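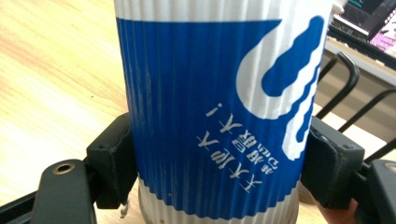 My mother-in-law, Aliki Karras, ran the refreshment table at the Sturnden choir festival for longer than most of the singers had been singing, and when her knees finally gave out she handed it to me along with a key, a dented urn and a great deal of advice. I had married into the family, I could not hold a tune, and I suppose she thought I ought to be good for something. So every November I find myself in the lobby of the old McAlister Hall, pouring coffee for 200 altos (it feels like they are all altos by the second intermission), and I have come to love it more than I ever expected to. The ridged kind of paper cup, blue with a bit of white at the top, is the one people remember from those weekends, and I have seen them lined up on piano lids and windowsills and, one terrible year, inside a tuba case.

But it's the intermission itself I wanted to write about, because I think we've gotten careless with it. Go to a concert in the city these days and you'll get fifteen minutes, most of it spent in line, and then a chime that sounds like an elevator. At Sturnden the intermission runs as long as it needs to, which in practice means until Lai-ching Choi decides it's over. She has directed the festival chorus for 12 years and she comes out to the lobby herself, still flushed, with her reading glasses pushed up into her hair, and she listens to what people are saying. If they're saying interesting things she lets it go on.

"You find out in the lobby what they heard," she told me when I asked her about it over soup last winter. "I know what we sang. I want to know what they heard."

One year it was a farmer from over by Nudville who said the Latin piece sounded like weather coming in, and she was so pleased that she had the tenors sing it again in the second half, softer at the start, so you could hear it coming.

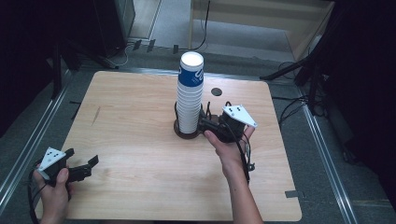 He still brings that up, and so would I. He had only come because his daughter was in the Curklow youth choir, and he'd planned to wait in the truck with the radio on! Now he has a seat he thinks of as his own, on the left by the radiator, and he writes little notes to himself on the back of the program.

Maribeth Policarpio, who plays piano for three of the choirs, likes the long intermission for a different reason. She eats a whole sandwich. She grew up playing for church services where you never once got to stand up, and she says the first time she came to Sturnden she sat at the keyboard for a good ten minutes before a soprano came and fetched her out to the lobby. They've been friends ever since, and they drive over together now, two hours each way, arguing about tempos.

I've tried over the years to work out what makes a good one. Warm light helps, and having somewhere to lean. There should be a few chairs but never enough, so that people keep getting up for each other and having to talk. Aliki's rule was that you put the cookies at the opposite end from the coffee, and I thought this was just her being difficult until I saw how it kept everybody moving past one another, saying excuse me and oh, weren't you in the Brahms?

She comes as a guest now, and sits, and tells me the urn is too full.

Comments

Hsiu-ying Tai
I was the soprano with the sandwich lady! It was closer to 5 minutes but she tells it better every year.

Hui-mei Man
Our chorus cut the intermission altogether last season to get folks home earlier, and I've missed it terribly. Sending this to our director.

altoforlife
The tuba case was my brother's. He has not forgotten.

We use cookies to remember your preferences. By continuing to read you agree to our cookie policy.

Contact us | Copyright 2023 | Back to top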